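Storcombe Cable Dressing Kit for Home-Built Humanoids

If you've ever gotten a big walking build up on its feet and then stood there wondering what on earth to do with all the wiring, this is the kit we put together for you! It began on Shigeru Honda's own bench, grew quite a bit when Natsumi Uchida started using it on hers, and we've been fussing over the contents ever since.

Inside you get 200 reusable hook-and-loop ties, 15 stick-on anchors, two lengths of split braided sleeve (one for the back, one to run down past the hip), and a sheet of write-on flags so you can label both ends of a run before you unplug it. Please do label both ends. Natsumi has lost whole evenings that way.

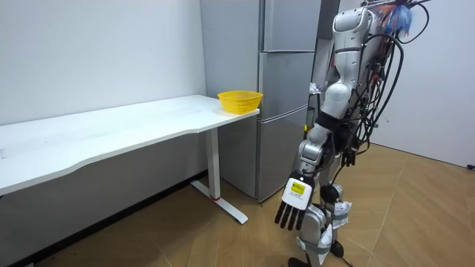
Cables down the back and side, ready for dressing.

Start at the shoulders and work down, and leave more slack at the hip and knee than you think you need. Bend each joint slowly by hand through its full travel, with the power off, before you close up the sleeve. The anchors like a clean, smooth shell, so give the housing a wipe with alcohol first and let it dry (a cup of tea's worth of time is plenty).

The ties come in black or gray, and you can mix them in one box if you leave a note with your order. Unopened kits can come back to us within 90 days. Refill packs of anchors are sold separately, and the sleeve is also available by the foot.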